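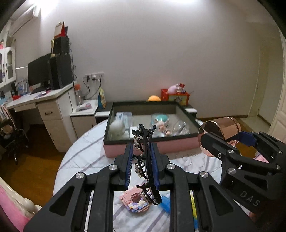
I'm trying to choose between two sets of finger pads for a pair of hand-held grippers, the Bamley and the Clomow. Both bolt onto the same parallel jaws and the screw spacing is the same. My test area is a bed with a sheet on it and a big open box, where I pick things up and put them in. The plush ball in the box was easy with either set. Small hard things are where they differ, and the soft surface underneath doesn't help. Has anyone compared the two over a longer run? I've logged 109 picks so far and don't trust the result yet.

Nhàn Khương
June 26, 2023
9 comments

By using this site you accept our cookies. Manage settings

Leandro Navarrete

I ran both for 3,000 cycles on a Pirkano arm. The Bamley pads wore at the tips first and the Clomow pads wore evenly. Neither came unglued.

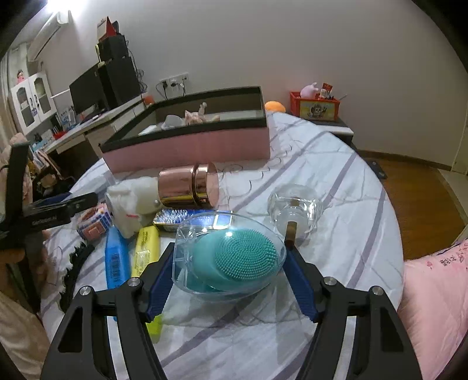 Pad shape matters more than the material in my view. Ribs hold well when they run across the direction of slip and badly when they run along it, so try turning the part before you blame the pad. Smooth, rounded plastic is the best check. Something like the clear oval case with the face brush in it will show you quickly, as the jaws only touch a small area on each side. Do the same item 43 times with each set, keep the squeeze the same, and write down slips and drops separately.

Shared 9 times
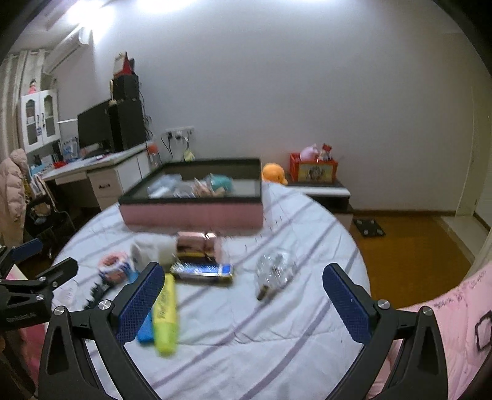 Jaws open either side of a yellow highlighter, diamond-grip pads.

For pens, come in lower and keep the jaws level with each other. If one pad touches first it will push the pen over. Check the screws at the joints as well, because any play there will spoil the comparison.

LaBench

just get the cheaper ones and replace them when they wear out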